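Last updated: January

Keeping a pick-up robot happy (my Flidix, anyway)

I've had my Flidix for nearly 19 months now and I've learned most of this by doing it wrong first, so help yourself.

Start in the practice room. The Jakura software comes with a make-believe living room you can run on your laptop, and I try every new setting in there before I let it loose on my own furniture. Pick things you'd really want fetched off a chair. A crumpled snack bag is a good test and so is a remote, because one squashes and the other doesn't! 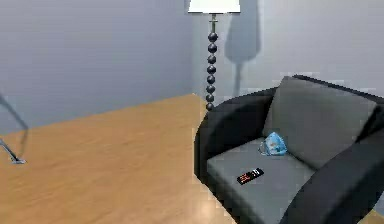

Keep two grip settings saved, one soft and one firm, and give them names you'll recognize when you're half asleep. Mine were "test" and "test b" for ages (don't do that). If the soft one keeps slipping, go up a single notch, try it again, and only then touch the speed.

Next, wipe the fingers. The real ones, I mean. I use a barely damp cloth, then a dry one, with the power off at the wall. No furniture polish, ever! I tried a dab once and it couldn't hold on to a sock for a week. Hair likes to wind itself around the finger joints too, and an old soft toothbrush gets it out.

Check where the camera is pointing while you're at it. Mine drifts a little every time I bump it with the vacuum. I load the practice room, save a view with the fingers open, and keep that on the laptop to compare against. What I'm after is a sliver of finger low down and plenty of clear view above it. If the tips are hogging the middle, the tilt needs to come up. 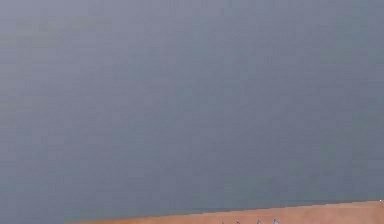 Practice room view, with four pale tips just poking up at the bottom.

The tilt screw on mine takes a 2 mm hex key. Snug is plenty, and I've got the stripped screw to prove it.

Last thing, write down your settings before you update anything. The January update wiped all of mine, and I had to work the grip numbers out again from an old grocery list I'd scribbled on. They live on a card taped inside the closet door now, next to the spare fuse.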